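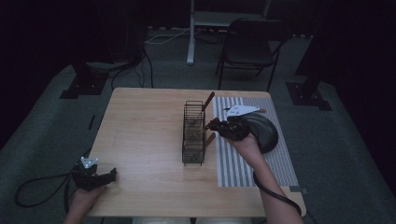 Salt Intake and Evening Blood Pressure in Older Adults
Student project report, Department of Nutrition and Health
Group members: Elias Haddadin, Jagadeesh Suvarna, Sándor Major
Supervisor: Hanneke Lambrechts

1. Background

Many people over sixty are told by their doctor to eat less salt. The advice is simple, but to follow it at home is difficult, because most of the salt we eat is already inside the bread, the cheese and the soup when we buy them. In our project we wanted to know if older adults can lower their salt intake with small changes in shopping only, without a special diet and without cooking new recipes.

We also wanted to see whether such a change shows in the blood pressure when it is measured at home in the evening. We did not expect a big effect in a short time.

2. Participants and method

We asked for participants at the Hitgate community center, where Fares Bataineh helped us to hang the notice and to explain it to the lunch group. In total 17 persons agreed to take part. Two of them stopped in the first week, one for travel and one for illness, so the results are for 15 persons.

The project began in August and had two parts. In the first part the participants ate as usual and wrote everything in a paper diary. In the second part they received a shopping list from us, with lower-salt choices for bread, cheese, cold meat and canned vegetables. Each part lasted 7 days. Blood pressure was measured at 7 in the evening, sitting, after five minutes of rest. Everybody used their own monitor, and we checked the cuff size before the start.

Jagadeesh entered the diaries into a spreadsheet and Sándor controlled the entries a second time. Where a portion was not clear we called the participant by phone.

3. Results

In the first part the average sodium intake was 2709 mg per day. In the second part it was lower for most participants, but not for all. The largest change came from bread. Cheese was harder: several people bought the new one, did not like it and went back to the old one – we can see this clearly in the diaries.

The evening blood pressure went down a little in the group, but the values of one person moved more from day to day than the difference between the two parts. For this reason we do not claim an effect.

4. Discussion

The weak point of our work is the diary. People forget sauces and snacks, and some wrote only "soup" with no amount. Also there was no control group, and our supervisor reminded us that people may eat differently when they know that somebody reads their diary.

If we repeat the project, we would make the second part longer and ask for a photo of each food label. We would also include restaurant meals, which we left out of the shopping list completely.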